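"First the Pile, Then the Bin": A Talk With Gil-soo Shim

Gil-soo Shim has been sorting clothes for most of his adult life. He started in the back of a secondhand store in Cabanatuan, where the bales came in by truck, and now he runs the clothing exchange called Clistimus, in two rooms above a bicycle repair shop in Dramthorpe. I visited him in March, at four in the afternoon, when the morning donations were already tagged and he had time to make tea.

I wanted to speak with him because of his short course, Fluvau, in which he teaches people how to deal with the laundry they have at home. I expected that he would begin with folding. He did not.

"Folding is the easy part," he told me. "People come to me and they want to learn a beautiful fold for a T-shirt. I ask them, where are your clothes now? And they say, on the chair, on the bed, behind the door. So we begin there. Everything must come to one table."

He learned this in Cabanatuan. In his first month the shop received 933 pieces in one delivery, and his boss let him sort them on the floor. "My back was finished in one evening. The next time I found a table. It was an old door on two boxes, but it was a table."

I asked him if it is not discouraging to see everything in one heap. Many of my friends, I said, would close the door and go out.

"Yes, it looks bad," he said and laughed. "But it looks bad for a short time. When the clothes are in four places you don't know how much work you have. You see it on the table and you think, okay, this is some trousers, some shirts."
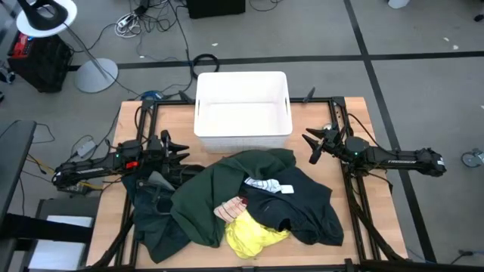

A heap before sorting, with jeans, a dark green shirt and the white bin still empty.

Shim has strong opinions about bins. He likes plastic ones with straight sides and with slots for the hands, and he does not like the soft bags that many people use. "In a bag the clothes fall down and become a ball again. You did the work and then you destroy it." The bin should stay at the far side of the table, he says, so that the person has the clothes in front of the stomach and does not have to reach over the bin each time.

The order is also important to him. Jeans come out of the heap first – they are heavy, and they hold the other things down. Then he looks for dark pieces, because navy and dark green are difficult to tell apart when they lie in folds together. He turns the pockets, closes the zippers and makes the sleeves free.

"The sleeves are the worst," he said. "A sleeve goes inside another sleeve, and you pull, and now you have three shirts in the air. Don't pull. Lift from the collar and wait a little."

When he opened Clistimus, he paid 2000 for the tables and the shelves, and his brother thought it was too much. Shim still has the first table. It has marks from the tagging gun, and one leg is shorter, so a piece of cardboard lives under it.

Does he keep his own clothes in such good order? He looked into his tea before he answered.

"My wife does not let me touch her side of the closet," he said. "On my side, yes. Except for socks. For socks I have a drawer, and I close it."

The next Fluvau course has places for beginners, and it takes 2 evenings. People are asked to bring their own laundry, clean, in whatever condition it came out of the dryer.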